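WORKSHOP NOTEBOOK, HINMONT BENCH ROOM
Entry 4/8/18
2 comments | 0 shares

Subject: storage of tape at the fabric-covered bench

Purpose of this entry is to record the trial arrangement for tape storage and to set down the points still open before the bench is handed back for general use. Tape has been kept in the drawer under the Vimo cutter since December. The drawer is too shallow for packing tape, and the narrower rolls travel to the back and are ordered again when they are already in stock. The stock sheet stood at 889 rolls across all stores at the last check, against an annual use of 1,805. The order proposed to Miettinen was for 4,000. That order is on hold until the storage question is settled.

Two holders are under consideration: a household dish rack, with each roll stood on edge between the rods, and an open cardboard box. Both were set out on the black cloth together with the clear storage case and the hot glue gun, these being the items that normally share the bench. 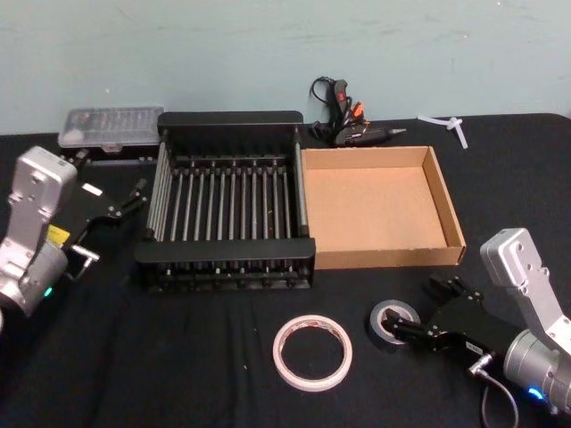 Rack, box, clear case and glue gun in a row; tape in the foreground.

The cloth is to stay on the bench. It was laid to protect the top from adhesive, and it has the further merit that a dropped roll does not travel far on it. It should be taken outside and shaken at the end of each week. Members using the glue gun are to place a silicone mat beneath it, as the cloth is not rated for heat.

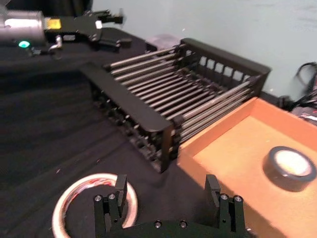

Packing tape is the main difficulty in any scheme of this kind. The supplier, Drivelov, ships it on wide cores, and a holder that suits electrical tape will seldom suit both. The rods of the rack run parallel along its length, which gives a choice of slots, but a clear roll of the size lying on the cloth beside it may need to stand across more than one gap. To be measured with a full roll and again with one nearly used up. The tall back panel should be kept toward the wall so that labels can be read from the front.

Rules proposed for the rack, if adopted:

Rolls stand on edge, with the free end folded under.
Electrical tape to the left, clear tape to the right.
No scissors or blades between the rods.
An empty core is discarded at once and entered on the sheet.
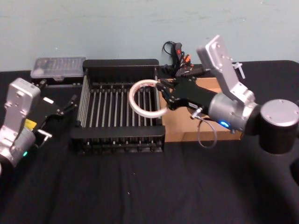
It is further proposed that the rack not be loaded on its upper edges. Rolls balanced there will be knocked off by anyone reaching for the case, and a roll that lands on its side picks up lint along the adhesive edge. Lint on clear tape shows through on every parcel sealed with it, and the front office has raised the matter before.

The cardboard box has points in its favor. It costs nothing, it can be carried to another bench, and low walls make the contents easy to see. Against it, rolls laid flat will be stacked, and whichever roll is wanted will be at the bottom.
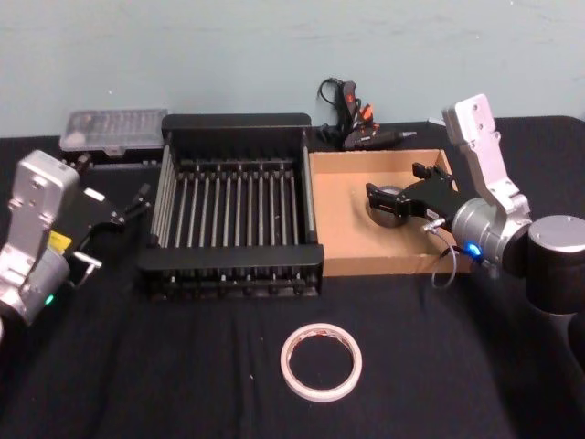

A divided box was considered and set aside for the present. Card dividers were used in the paint store and did not last the winter. If the box is retained, it should hold part-used rolls only, with full rolls going to the rack.

Open points:

Slot width against full packing tape. Not yet measured.
Whether the glue gun should remain on this bench at all.
Lid for the clear case to be kept closed when not in use; label needed.
Miettinen order to be revised once the holder is chosen. Allow 2 weeks for a reply.

The drawer under the cutter is not to be refilled in the meantime.

Hinmont Workshop | Contact the bench office | Back to top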